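Robotique · Équipement et coûts · Document de travail
Temps de lecture : 7 min
4 partages · 2 commentaires

4. Budgétiser la collecte : ce que les devis ne disent pas

4.1. Le prix affiché et le prix payé

Les propositions commerciales que nous avons examinées partent toutes de la même hypothèse : le poste principal d'un programme de manipulation domestique serait l'achat des pinces tenues à la main, et le reste suivrait. Nous n'y croyons guère. Le devis d'Utberg fixe la pince à 969 euros l'unité, celui de Lurnar à 657 euros, et l'écart suffit en général à emporter la décision d'un laboratoire pressé. Or aucun des deux documents ne chiffre l'usure des patins, le remplacement des axes ni le temps d'étalonnage. Lurnar facture le jeu de patins 283 euros, une information que nous n'avons obtenue qu'après relance, en janvier, et qui ne figure toujours pas dans sa brochure.

On nous objectera que ces montants restent modestes au regard d'un bras fixe avec son contrôleur. C'est exact, et c'est aussi l'argument favori des vendeurs. La comparaison suppose pourtant que les deux matériels rendent le même service, ce que personne n'a établi pour les petits objets, souples ou emballés, qui occupent une bonne part des tâches de rangement. Les fiches techniques annoncent une ouverture maximale et une force de serrage. Elles se taisent sur la tenue d'une pièce fine glissée dans un sachet lisse.

4.2. Choisir les tâches avant le matériel

Notre recommandation est de renverser l'ordre habituel et de dresser d'abord la liste des tâches, dans les lieux où elles s'effectuent, pour n'ouvrir les catalogues qu'ensuite. Le tri d'accessoires pour cheveux sur un lit (figure 1) nous paraît un bon candidat. Les pinces à cheveux y sont de formes irrégulières, plusieurs articles sont sous plastique transparent, et le support est une couverture, donc une surface que l'on ne peut pas supposer rigide. Un banc d'essai posé sur une table ne renseigne en rien sur ce cas.

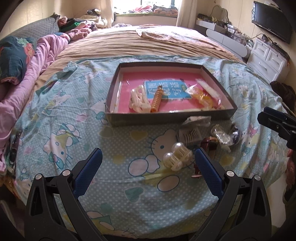 Figure 1. Rangement d'accessoires pour cheveux dans une boîte peu profonde, sur un lit, avec des pinces tenues à la main.

Zariņš, en relisant une première version de cette section, nous a répondu que nous demandions aux fournisseurs une garantie qu'aucun acheteur n'exige ailleurs, et qu'à force d'attendre la tâche idéale on finit par n'acheter aucun matériel. La remarque est juste sur le second point. Sur le premier, nous maintenons notre position : un acheteur qui ne pose pas la question paiera la réponse plus tard, en pièces de rechange et en séances à refaire.

Le nombre d'unités mérite la même méfiance. Une tâche à deux mains mobilise deux pinces par opérateur, et les remises dites « de volume » ne s'appliquent chez Utberg qu'à partir de 20 unités. Un laboratoire qui équipe un ou deux opérateurs n'en verra jamais la couleur. Nous avons vu circuler des budgets prévisionnels où cette remise était pourtant déjà déduite, sans que la quantité commandée y donne droit.

4.3. Location, rachat, obsolescence

La formule locative de Trikska se présente comme une réponse à ces incertitudes. Elle déplace surtout le risque. Le contrat type prévoit le retour du matériel « en état de fonctionnement normal », expression que rien ne définit en annexe. Un patin poli par l'usage est-il normal ? Le service commercial nous a dit oui, le service technique a préféré ne pas répondre par écrit. Dans ces conditions, il nous semble imprudent de compter la location comme une dépense fixe.

Reste la question de la revente, que plusieurs plans d'équipement inscrivent en recette. Nous n'avons trouvé aucune transaction documentée pour ce type de pince et nous avons retenu une valeur résiduelle nulle dans tous les calculs de la section 5. Le lecteur plus optimiste pourra modifier ce paramètre, à condition d'indiquer d'où vient son chiffre.

Version du 18 juin 2026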